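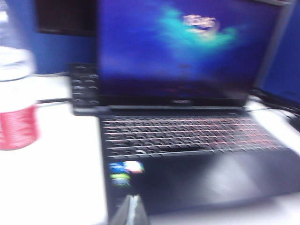
A **backlit keyboard** is a keyboard with small lights beneath or between its keys, so that the letters, or at least the edges of the keys, can be picked out in a dim room. On laptops the feature began as a quiet white glow for people typing on trains and in lecture halls, and it has since grown into one of the most cheerful corners of computer design, with red, blue, green and full rainbow versions all finding loyal fans.

## How it works

Most laptop keyboards are lit in one of two ways. In the cheaper and thinner arrangement, a few LEDs shine into a clear plastic sheet called a *light guide*, which lies under the whole keyboard and spreads the light sideways. Tiny dots printed on the sheet send it upwards again wherever there is a key. The other method gives every key its own LED, and this is where things get really fun: each key can have its own colour, and patterns can ripple across the board as you type!

The letters themselves are usually made by painting a clear keycap black and then cutting the shape of the letter through the paint with a laser. Some light always escapes round the sides of the caps as well. Makers of office laptops try to keep this down, while makers of gaming laptops often encourage it, and the glowing lines between the rows are a large part of the look.

## Red lighting

Single-colour red is a classic choice on black gaming laptops. It is cheap to build, needing only one kind of LED, and many people find it gentle on the eyes late at night. The drawback is that thin red letters can be harder to read than white ones, particularly in a half-lit room.

The Zakerell Clisance, a modest 15-inch gaming laptop, is fondly remembered for its red keyboard. Its designer, Hemant Thakur, tried 138 keycap samples before settling on a slightly narrower cap that let more light through the gaps. It sold for £749, and an early batch of 1,000 machines had a brighter right-hand side, which some owners liked so much that they refused the free repair.

## Use and care

Brightness is normally changed with a function key, often marked with a small rising sun or a row of dots. Many laptops switch the light off after a short pause in typing to save the battery. Crumbs and dust show up wonderfully well against the glow, and a soft brush run along the rows will shift most of them. Poonam Sisodia's handbook *Rorkier Guide to Laptop Repair* advises checking the brightness setting before opening anything up.

## See also

- Keycap
- Light guide
- Membrane keyboard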